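Wultirero – Material para mesa, banco y trastero
Inicio > Orden y almacenaje > Conjuntos > Envase Brusari con cubeta Venholm

Envase Brusari con cubeta Venholm

Conjunto: 40 €
Solo el envase: 11 €
Solo la cubeta: 29 €

Sí, la suma da exactamente lo mismo. Nos han preguntado varias veces dónde está el descuento y la respuesta es que no hay. El conjunto existe para que lo metas en el carrito de una vez y para que nosotros preparemos una sola caja.

El Brusari es un envase cilíndrico blanco con cuello roscado. La Venholm es una cubeta de plástico blanco semitranslúcido con relieve en el fondo. Ninguno de los dos se conecta al móvil. Llevan en catálogo desde que abrimos la tienda y ocupan la balda de abajo, que en nuestro almacén es la de las cosas que se venden sin que haya que explicarlas. Esta página es larga de todos modos.

Para qué lo compra la gente

El uso que imaginó el fabricante era el taller: el envase con lo que sea que uno gasta a diario y la cubeta para que lo que se caiga no llegue al suelo. Los pedidos que nos entran cuentan otra historia. Hay quien lo tiene en el lavadero, hay un par de estudios de cerámica que compran cubetas como si fueran pan, y hay un señor de Teruel que nos encarga envases cada abril y nunca ha querido decirnos qué guarda en ellos. Le hemos dejado de preguntar.

En casa funciona muy bien para esa zona de la mesa donde se acumulan las bolsas de papel, los rotuladores y los botes a medio gastar. La cubeta no ordena nada por su cuenta, pero pone un límite físico al desorden: lo que está dentro está guardado y lo que está fuera es problema de otro.

El envase

Blanco, mate, más ancho de cuerpo que de cuello. El perfil recuerda al de una botella a la que le hubieran quitado las ganas de gustar. El mate tiene una ventaja, que es que no resbala tanto como el brillo cuando llevas las manos hechas un desastre, y un inconveniente del que hablamos más abajo, en el apartado de limpieza. Quien esté pensando en comprarlo para una cocina de revista debería leerlo antes de pagar.

La rosca es de paso ancho. Cierra en dos vueltas y pico y se nota cuando llega al final; si sigues apretando a partir de ahí, solo conseguirás que mañana no puedas abrirlo. El modelo anterior tenía un paso más fino, y recibimos unos cuantos correos con fotos de alicates. El de ahora, ninguno.

La cubeta

Mide 52 cm de largo. Lo ponemos aquí, en el texto, en la ficha y en el correo de confirmación, y sigue habiendo quien la devuelve porque no le entra en un cajón de 50. Mide el cajón, por favor. Mídelo por dentro.

El fondo lleva nervios poco profundos. Sirven para que las piezas pequeñas no se peguen todas a la misma esquina cuando mueves la cubeta, y para que la base no se combe con peso. El borde está rematado con un labio por el que se agarra bien con los dedos, con una mano en cada lado. Con una sola mano también se puede, si no te importa recoger después.

Al ser semitranslúcida, con luz detrás se adivina si hay algo dentro. Qué es ese algo ya depende de tu memoria.

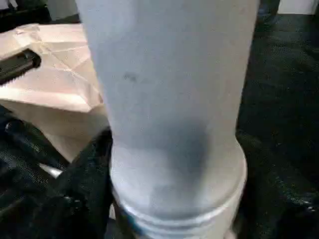
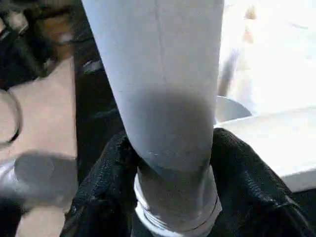 Envase Brusari, blanco mate 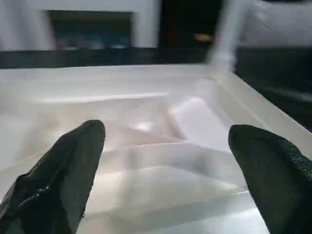
Cubeta Venholm

Limpieza

El envase se limpia con un paño húmedo y jabón neutro. Nada de estropajo verde, que deja un cerco más feo que la mancha de la que querías librarte. Las huellas oscuras, las de grasa o grafito, salen mejor si se atacan el mismo día. Al cabo de una semana pasan a formar parte del diseño. Sipho Hlongwane, que lleva el almacén y tiene uno en su banco desde hace años, sostiene que un Brusari sin marcas es un Brusari que no trabaja. Es una opinión muy cómoda, pero el suyo cierra como el primer día.

La rosca merece un repaso de vez en cuando con un cepillo de dientes viejo. Si se acumula polvo o producto seco entre los filetes, el cierre empieza a chirriar, y ese ruido a las siete de la mañana es difícil de perdonar.

La cubeta se puede meter en el fregadero, si tienes un fregadero de más de 52 cm. Los demás la limpiamos en la bañera. Lavavajillas, mejor no: hemos hecho la prueba en el programa largo y salió con forma de teja. La tenemos colgada en la oficina.

Lo que no es

El Brusari no es un envase alimentario. No está certificado para ello y no lo vamos a certificar por mucho que nos digáis que el arroz cabe perfectamente. Tampoco es apto para disolventes fuertes, ácidos ni nada cuya etiqueta lleve una calavera.

La Venholm no es una bandeja de goteo para coche. Aguanta 11 kg bien repartidos, y un motor rara vez se reparte bien. Tampoco es un arenero para gatos, aunque al menos dos clientes aseguran que el gato no está de acuerdo.

Datos

Envase Brusari
Color: blanco mate
Altura: 29 cm
Cierre: rosca de paso ancho
Etiqueta: ninguna, se sirve liso

Cubeta Venholm
Material: plástico
Color: blanco semitranslúcido
Largo exterior: 52 cm
Fondo: con nervios
Carga máxima repartida: 11 kg
Tapa: no tiene y no la hay en camino

Sobre la etiqueta. El envase se vende liso, de modo que si compras cuatro tendrás cuatro envases idénticos con cuatro contenidos distintos. Escribe en ellos. El rotulador permanente agarra bien en el mate y la cinta de carrocero también. El lápiz, no. Si prefieres algo más digno, en la sección de rotulación tenemos las etiquetas Mahlangu, que se despegan sin dejar pegote siempre que no las dejes al sol.

Con qué combina

Caben varios envases tumbados en una cubeta, a lo ancho o a lo largo según el genio de cada cual. De pie también van, pero entonces conviene que la cubeta esté en una superficie llana y que nadie tire de ella con prisa. Los nervios del fondo no están pensados para calzar envases verticales y se nota al primer empujón.

Dos cubetas vacías encajan una dentro de otra. Tres también. A partir de la cuarta hacen un poco de ventosa y para separarlas hay que torcer la de arriba por una esquina – con suavidad, que el labio es resistente pero no rencoroso.

Envíos y devoluciones

Lo que se pide antes de las 11 de la mañana sale el mismo día laborable. Lo que se pide después sale al siguiente. La caja del conjunto es grande para lo que pesa y al repartidor le parece siempre que le estamos tomando el pelo.

Aceptamos devoluciones durante 29 días. No hay ningún motivo para que sean 29. Alguien lo escribió así en la primera versión de la web y le cogimos cariño. Los envases tienen que volver vacíos y limpios, condición que tuvimos que añadir después de una experiencia que preferimos no detallar.

Las cubetas con el borde golpeado en el transporte se cambian sin discusión. Manda una foto en la que se vea el golpe y te enviamos otra. La rota te la puedes quedar, que para las macetas del balcón va de maravilla.

Recambios

Vendemos tapones sueltos para el Brusari. Se pierden muchísimo más de lo que parece razonable en una pieza que va enroscada a otra. Los del modelo antiguo, el de paso fino, se agotaron y no se volverán a fabricar. Si tienes uno de aquellos envases, cuida el tapón o hazte a la idea de usarlo de florero.

Para saber cuál es el tuyo, prueba a cerrarlo: si necesitas más de cuatro vueltas, es el antiguo.

Pedidos de más de 40 unidades

Escríbenos antes de pasar el pedido. Podemos ajustar algo el precio y, sobre todo, podemos decirte si las tenemos, porque el contador de existencias de la web es optimista por naturaleza. Para centros de formación y talleres compartidos emitimos presupuesto con la referencia que nos pidáis, incluso las de catorce cifras.

Disponibilidad

Envase: en almacén.
Cubeta: en almacén.
Tapones sueltos: pocos, llegan más en abril.

Recogida en tienda por la puerta lateral, la del timbre que no suena. Llama con los nudillos.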